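Section 4: Routing the cables and checking the grippers

OK, arms are bolted down, base is level, and you've had a coffee. Now we get to the part I like best! I've set up a few Zilia two-arm kits by this point, and this is the section where I'd ask you to slow down a little. The bolting is easy. The cables are where people (me included, on my first kit) end up redoing things.

Keep the power off until step 6. You'll want the small hex key from the Trodine tool pouch and the bag of black cable clips.

1. Start with the left arm. Find the connector on the side of the white wrist housing and push the cable in until it clicks. Give it a gentle tug.

2. Let the cable swing out in a wide loop before it comes back down along the arm. It'll look like too much slack. Leave it alone! The wrist needs that slack when it turns.

3. Now the right arm. Plug in at the wrist bracket, bring the cable around and down, and press it into the clip on the side of the arm. The clip only opens one way, so if it's fighting you, flip it.

Note: snug is fine at the clip, but the cable should still slide if you push it with a thumb. Thandeka Venter pointed this out when she read my first draft, and she was right.

Both arms should be able to reach out over the table with their cables bowed away from the fingers, like so: 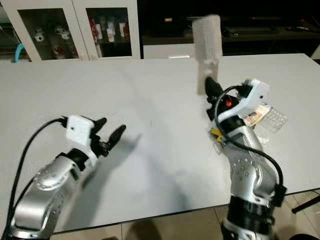
Calloway Setup and Support Team, Home and Bench Kits

The left gripper is open with nothing in it, and that's how I'd like both of yours before you go on. If there's something between the fingers, take it out now, with the power still off.

4. Wiggle each finger lightly by hand. A tiny bit of play is normal. If a finger feels gritty or loose, snug its screw with the hex key and try again.

5. Clear the reach area. The guide setting is 300 mm past the fingertips, and I'd go wider if you have the room. Wrappers, cups, your phone, all of it goes somewhere else.

CAUTION: Keep hands, sleeves and long hair away from the wrists once power is on. The arms can move up to 30 seconds after you press Start, so don't lean in because it looks like nothing's happening.

6. Switch on the power and run Wrist Check from the Pradico menu. Each wrist turns one way, then the other. Watch the cables the whole time, with a finger on the stop button.

7. If a cable pulls tight or rubs against a finger, press stop, power off, and go back to step 2 for the left arm or step 3 for the right. Add slack a little at a time and run the check again.

8. Once you get 2 clean passes in a row, save the profile. I name mine after the table it's on, but call it whatever you like.

Leave the spare clips in their bag, you'll need them for the camera cable in Section 5.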